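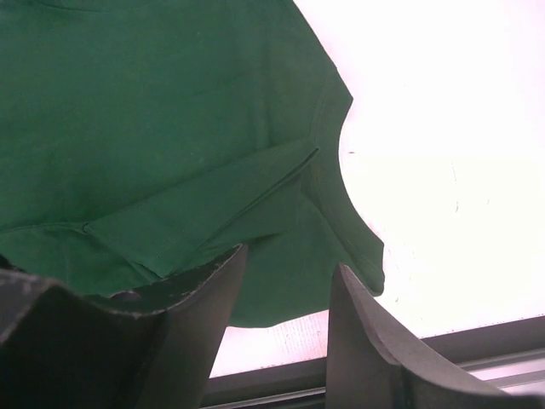 Session 8 notes — working rules for garment handling cells

2022-03-25, still a draft, shout if a rule number doesn't match your printout.

Read before lab. We are NOT redoing the motion planning stuff from last week, this is just the rules. Some come from the Fluvholm lab sheet, some from the Meireles handout (the short one), a few are mine.

Wording first, since half of the reports got it wrong:

- **must** = you fail the check if you don't
- **should** = do it, or write down why not
- **may** = up to you, no note needed

Don't write "should" when you mean "must". Don't write "try to" at all.

## 1. Before power

1.1 Stop button must be within reach of the person supervising. Reach means arm's length, standing where you will really stand. Press it once before the first run, check the arm drops out, then reset.

1.2 One person supervises, one person has the controls. Same person may do both only for replaying a path that has already been run at low speed.

1.3 Sleeves, lanyards, hair. Tie it or take it off. Scarves too. A gripper set up for cloth will grab your cloth just as well.

1.4 Table clear of everything that isn't in the task. Phones, pens, coffee. If it's on the table then it's in the task.

## 2. Fingers and wear

Fingers on cloth cells get scuffed, that's normal. What matters is *where*.

2.1 Scuffing on flat faces — log it, carry on.

2.2 Any burr or nick you can feel on an edge or tip: stop, swap the finger. Knit snags very easily and a pulled loop counts as garment damage.

2.3 To check for burrs, power off, drag a scrap of old jersey over both tips and down the inner faces. If it catches anywhere it's a fail. Don't use your thumb.

2.4 Check fingers every 600 cycles, or at the start of the day, whichever comes sooner. The Folline sheet is where you sign.

2.5 Both fingers get replaced together. Yes even if one looks fine. Mismatched tips close crooked and then the thin fabric slides out on one side.

## 3. Gripping

3.1 Pick from a fold or a raised bit if there is one. Flat single layer on a smooth table is the hardest pick, leave it for last.

3.2 Close force: lowest setting that holds. Start at 15 on the lab scale and go up in small steps. Record the number you ended on, not the one you started on.

3.3 Fingertips must not be driven into the table. Set the height limit with the fingers CLOSED, since on this type the tips can sit lower when closed than open. Most of the bent tips we've had come from this one mistake.

3.4 After closing, lift a little, pause, look. Then do the full lift. A pinch that caught two layers when you wanted one shows up in the pause.

3.5 Never pull a stuck garment out by hand with the jaws powered. Open, retreat, stop, then reach in. In that order.

## 4. Lifted garments

Long section because this is where the standard sheet is thin.

4.1 Count the hanging cloth as part of the tool. Your safe zone is arm + gripper + whatever hangs off it at full stretch. Sleeves swing out further than you think on a fast turn.

4.2 Speed limit while carrying is half the empty speed. Same limit for knit and woven, don't get creative.

4.3 Nothing hangs over the frame rails. If a hem might trail over a rail, re-grip higher up or move the path in.

4.4 If cloth covers the wrist camera, or enough of it that you can't see the tips, the arm must hold position. It must NOT continue on the last good frame. Same thing for glare — a bright window behind a dark shirt and the detector sees an outline and no seams, no folds. Treat a washed out view as a blocked view.

4.5 Related: set exposure with a garment held up, not with a bare table. Do it again if the daylight changes a lot. November groups had blinds down all day and never saw the problem, you will.

4.6 Lower, then release. Dropping from height is only allowed if the task sheet says drop.

## 5. Baskets and sorting

5.1 Basket position is fixed before the run and marked with tape at two corners.

5.2 Plastic baskets slide. If the gripper touches the rim, pause and check postion against the tape before the next pick.
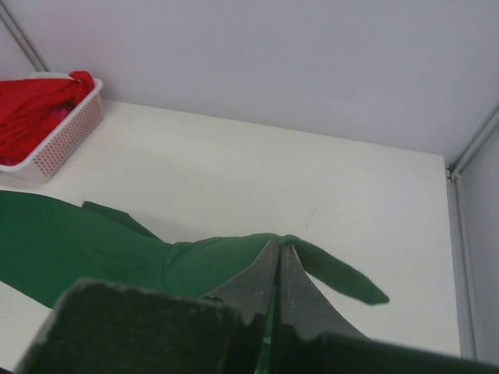 5.3 Leave bare table between the basket and the garment being worked. A hand's width at minimum. If the two piles touch, the vision side may merge them, and you get a pick that takes from both.

5.4 One garment on the work area at a time, the rest stay in the basket. If two come out together put both back by hand (arm stopped, see 3.5) and log it as a double.

5.5 Don't overfill. Cloth may sit slightly above the rim but must not hang over the side.

5.6 Colors: for the first exercises keep the working garment a strong different color from the basket contents and from the table. White on white comes in the second block, and with the Etivine settings file, not the default one.

## 6. Logging

Per attempt, one line: garment, grip point, force, result, who supervised. Result is one of *held / slipped / double / stopped*. No other words pls. "Sort of" is slipped.

A run you stopped by hand is **stopped**, even if it would've worked. I will not mark you down for stops. I will mark down for missing ones — last group turned in 86 lines and not one stop, I don't belive that.

## For next time

- bring signed finger check sheet
- redo your risk table w/ 4.1 and 4.4 added
- read rule 3.3 again, then go look at your height limit

Blocked-view test (4.4) gets done in pairs at the start of the lab. Bring an old T-shirt, dark, clean, no zips or buttons.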